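Du papier, une règle et beaucoup de gommage

Vite fait ce soir, j'ai le dîner sur le feu et deux machines à étendre. Plusieurs d'entre vous m'ont demandé des nouvelles du coin bureau depuis le grand rangement de septembre. Alors voilà où ça en est.

La table d'abord. Blanche, enfin. L'ancienne était tellement rayée que tracer dessus c'était l'enfer, le crayon partait dans les sillons. Je l'ai donnée à Dwight Poirier qui en a fait un établi, bon débarras. Celle-ci vient de chez Mavromatis, livrée en 2 colis, montée un dimanche matin de mauvaise humeur... non, un matin de mauvaise humeur, je ne sais plus lequel.

Et dessus, ma nouvelle manie : une grande feuille blanche. Partout. Tout le temps. Ça protège, ça se change, on peut écrire dessus. Pourquoi je n'ai pas fait ça avant, mystère.
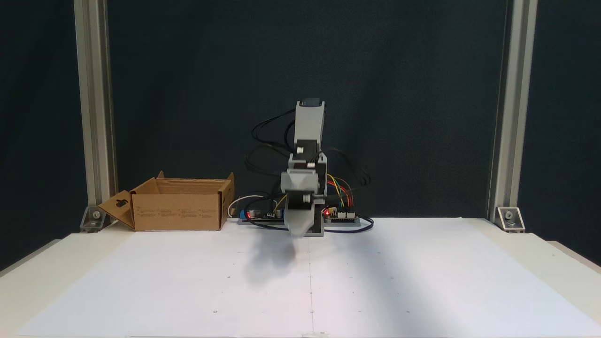 Le coin table, feuille posée, carton ouvert à gauche.

Le carton : oui, encore un. Je garde les cartons, c'est maladif. Celui-là est bas, il s'ouvre bien à plat sur le côté, parfait pour jeter les petits trucs dedans en fin de journée. Aliki dit qu'il me faudrait de vraies boîtes, elle a raison, elle m'a même envoyé un lien vers les Sterkevham. Jolies. Chères. On verra.

Les câbles, ne m'en parlez pas. J'ai essayé les colliers, le scratch, les pinces à linge (si si). Rien ne tient plus d'une semaine. Le noir ça va encore, les petits fils de couleur c'est une autre affaire, dès qu'on en tire un les autres viennent avec. Si quelqu'un a une astuce je prend.

Le fond bleu marine par contre, je ne le regrette pas une seconde. Sur la table blanche, on voit tout de suite ce qui traîne. Mon fils trouve que ça fait studio photo, moi je trouve que ça repose les yeux.

Bon, la feuille

C'est là-dessus que j'ai eu le plus de questions. Comment je fais mes repères. Réponse courte : au crayon, très léger, avec une règle de 60 et de la patience.

Réponse longue. Je commence par un trait vertical au milieu. Un seul, tout le reste part de là. Ensuite cinq rangées de cinq, même écart en largeur et en hauteur. J'avais voulu faire 3 cm au début, trop serré, j'ai tout gommé et la feuille a gondolé. Nouvelle feuille. Athina Vasilakis, qui a fait du patronage pendant des années, m'a dit de marquer d'abord les bords et le centre, puis de remplir entre. Ça change tout. Avant je partais de la gauche et l'erreur grossissait à chaque repère, arrivée à droite j'étais complétement à côté.

Du coup mes marques ne sont pas toutes pareilles. Des petits ronds, un point par-ci par-là, des tirets couchés sur une rangée, des traits debout sur la suivante. Moche peut-être, mais je m'y retrouve : une rangée à traits debout, c'est une rangée paire. Plus besoin de recompter depuis le haut.

Le crayon : pas trop gras. J'ai fait l'essai avec un feutre fin Orkutix, superbe trait, mais impossible de corriger, et je corrige beaucoup. Vous me connaissez.

Pour fixer, un petit bout d'adhésif en haut et on n'en parle plus. J'en mettais aux quatre coins, et à chaque changement j'arrachais un morceau. Ah, et penser à lisser avec le plat de la main avant de coller, du centre vers les bords. Je l'oublie une fois sur deux.

La lumière reste mon souci. Une moitié bien claire, l'autre qui tire sur le gris bleu, et des marques aussi pâles, dans l'ombre, il faut presque coller le nez dessus. Charalambos me propose une lampe à pince. Je résiste encore, ça ferait un câble de plus.

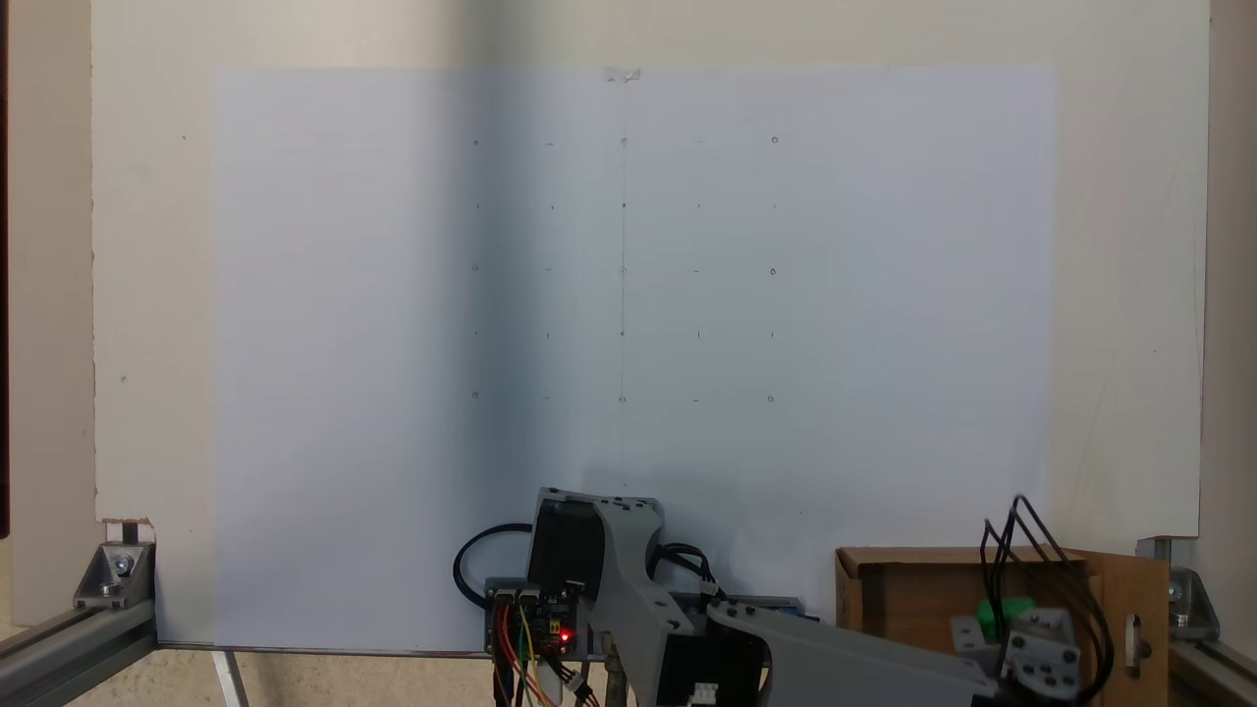
Ce qu'il reste à faire

Trouver où ranger le rouleau de papier, qui dort derrière la porte et me tombe sur le pied. Racheter de l'adhésif. Trier le tiroir du bas (23 stylos, la moitié à sec, j'ai honte). Décider pour les boîtes.

Et rendre sa grande règle à Zdeňka, elle l'attend depuis l'été. Pardon Zdeňka !

Je file, ça sent le brûlé. Les astuces câbles en commentaire, merci d'avance.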